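Wanted: people who don't believe in cold remedies (and people who do)
Posted 2018-07-19
Location: Lisbridge, with one visit to Pindisthorpe
Paid: yes, see further down

Every winter the same products go back on the shelves, and every winter people swear by them. A spoonful of this, a drop of that, and you were better by the weekend. You might also have been better by the weekend if you had stayed in bed and watched television. Colds go away. That makes them very good for business and very hard to study.

We are the Nultmont Home Health Survey, a small group that looks at what people keep in their medicine cabinets and why. We are looking for 36 adults in the Lisbridge area to take part in a diary study starting in September. We don't sell anything and we have no opinion we need you to confirm. If anything, we have grown tired of studies that ask people "How much did this product help you?" and then print the answer as if it meant something.

Our last mail survey got 1,347 replies. Most people told us their favorite remedy worked. When we asked how they knew, a large share wrote some version of "I got better." A fair number named a product their mother gave them and couldn't say what was in it. We don't blame them. We couldn't say what was in ours either until we read the label, and some of those labels take real effort to read.
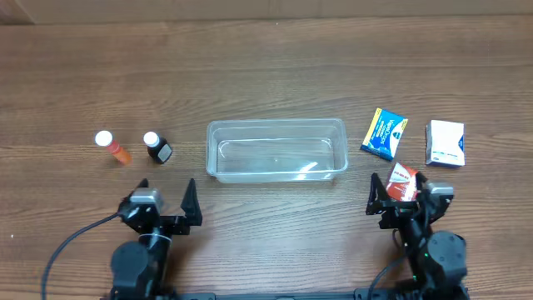 So the new study goes slower. You keep a short diary for 10 weeks. On most days you will write one line, and it will probably be dull. If you catch a cold, you write more: when it started, how you slept, what you took, what you paid for it, and what you expected it to do before you took it. That last question matters most to us, and it has to be answered first. Please don't fill it in afterward. We can usually tell.

You also come in for 2 interviews, one at our Lisbridge office and one at the Wako Building in Pindisthorpe. Each takes under an hour. Parking in Pindisthorpe is bad and we can't fix it, but we pay bus fare.

Who can apply

You should be 18 or older, live within reach of Lisbridge, and be willing to write things down when you feel lousy. You don't need to get sick. People who stay well the whole time are just as useful and get paid the same.

Please don't apply if you work for a drugstore or a company that makes cold or cough products, or if you are under a doctor's care for a lung condition. We won't ask you to take, stop or change any medicine. If someone calls claiming to be from our study and tells you to try something, hang up and let us know.

What you get

A flat payment once the diary and both interviews are done, with half paid at the midpoint. The exact amount is in the information sheet. There is no prize drawing and no free samples.

What you won't get is an answer to whether your remedy works. A study this size can't tell you that, and we'd be suspicious of one that said it could. It may tell us how people decide.

How to apply

Pick up a form at the front desk of the Lisbridge office or ask us to mail you one. Read the information sheet before you sign, all of it, including the page on how we store your diary. If a part of it sounds like nonsense, write that in the margin and we will call you back.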